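Plovis Hand-Held Gripper
Set-up and Care Guide, issue 4
Skjelbred Tooling, 12 April 2018

Section 8. Fingertip pads and jaw linkage

8.1 Before you start

This section covers the checks made before each recording session and the replacement of worn pads. It applies to both grippers of a pair. Carry out every step on the first gripper before moving to the second.

You will need the small screwdriver from the Valden kit, a lint-free cloth, a spare pad set and the steel rule.

CAUTION: Unplug the camera cable at the gripper end before you remove a pad. The jaws can close without warning if the trigger is knocked, and the linkage bars will trap a finger.

8.2 Checking the pads

1. Hold the gripper with the jaws pointing away from you and open them fully.
2. Look along the ribbed face of each pad. Replace the pad if any rib is torn or worn flat.
3. Press the pad sideways with your thumb. It must not slide on its backing.
4. Close the jaws slowly. The two pads must meet along their full length.
5. Wipe both pads with the dry cloth. For food residue, dampen the cloth with clean water and let the pads dry before use.

Note: Do not use solvent. It hardens the pad surface and the ribs will crack.

8.3 Checking the linkage

1. Open and close the jaws through their full travel. The movement should be even, with no clicks.
2. Inspect the pivot pins. Each head must sit square to the bar.
3. Look through the gaps between the parallel bars and remove any thread, crumbs or scraps of film.
4. Measure the opening between the pad tips with the jaws fully open. The correct value is 57 mm. If it is less, go to 8.5.

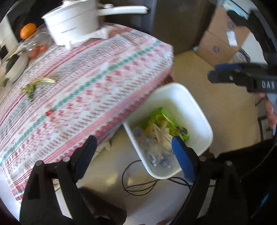 Kitchen and clearing-up tasks put more dirt into the linkage than any other work. Thin plastic film is the usual cause of a stiff jaw. After tasks of this kind, repeat 8.3 at every change of operator and keep slack cable clear of the feet.

8.4 Replacing a pad

1. Remove the pad screw and put it in the kit tray.
2. Pull the old pad straight off. Do not lever it against the linkage bar.
3. Clean the backing plate with the dry cloth.
4. Fit the new pad with the ribs facing inwards.
5. Refit the screw until it is just tight, then turn it no further.
6. Repeat for the other jaw. Pads are always changed as a set.
7. Open and close the jaws 100 times, then check the screws again.

Note: Pads supplied before November have a shorter screw. Do not mix the two types on one gripper.

8.5 Jaws do not open fully

Check for film or thread at the pivot pins first. If the linkage is clean, slacken the stop screw by a quarter turn and measure again. If the opening is still short, take the gripper out of use and return it to the Rodside workshop with its fault card. Do not remove the pivot pins on site.

Enter the pad change in the tool log before plugging the camera cable back in.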